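Home | News | Kit reviews | Back issues | Join the list

Last updated 6 Dec 2023

Soft fingers, softer laundry: a go with the Siltetik pads

I've been meaning to write about gripper pads for ages, and then a parcel from Pradmont turned up and took the decision out of my hands. Inside was the Siltetik starter kit, which is two finger pads, a little bag of screws, a hex key and a leaflet folded so many times it could have been a road map. The kit is £181, or £212 if you want the spare pair as well (get the spare pair, I'll come to that).

For anyone new to the list, I run a two-fingered arm in the back bedroom and I'm mostly interested in cloth. Boxes and blocks are fine, plenty of people do boxes and blocks, but I'd like something that can make a dent in the washing before I'm too old to enjoy it! Until now I'd been using the plain Foline tips that came with the arm. They're hard and smooth, lovely on a tin of beans, hopeless on a jumper. You close on a sleeve, lift, and the sleeve stays where it was.

Fitting took me 15 minutes, and a good part of that was hunting for a screw under the radiator. The leaflet shows the left and right pads the wrong way round on the second page, so go by the arrows moulded on the back. I did tell Pradmont and they were very nice about it. You'll also want to redo your closing limits, as the new pads are thicker than the old ones and mine were squashing into each other quite hard to begin with.

So, cloth. I started with tea towels, which were almost too easy, and moved on to knits and bigger things. What I like is how forgiving they are. I can come in at a bit of a daft angle and still end up with a fold between the fingers. Where they struggle is a single thin layer lying dead flat. They tend to skate over it, and you have to push a ridge up first and go for that. 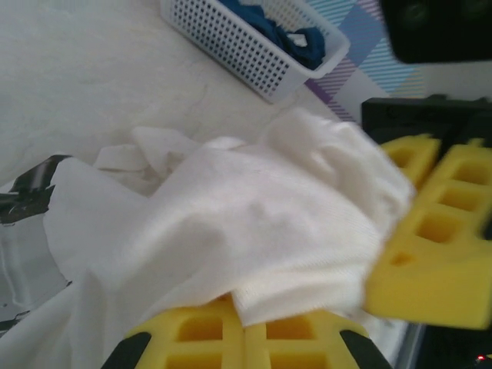
Can you fit them to an arm that isn't a Foline?

You can if you buy the Bouazza adaptor plate, sold separately, and check your screw spacing against the drawing in the leaflet before you order.

Now, the grumbles. Those little square cells in the yellow collect fluff like nobody's business, and once they're clogged the grip goes off noticeably. An old toothbrush and warm water sorts it, but then you're waiting for them to dry, hence the spare pair. I'd also have liked a longer cable tie or two in the bag. Small stuff.

Would I buy them with my own money? I think so, yes, if cloth is your thing. If you only ever pick up hard objects, keep your tips and spend it on something else. Pradmont say a narrower version is coming in February, and I've already put my name down for a set.

Contact the newsletter | Copyright 2023 | Back to top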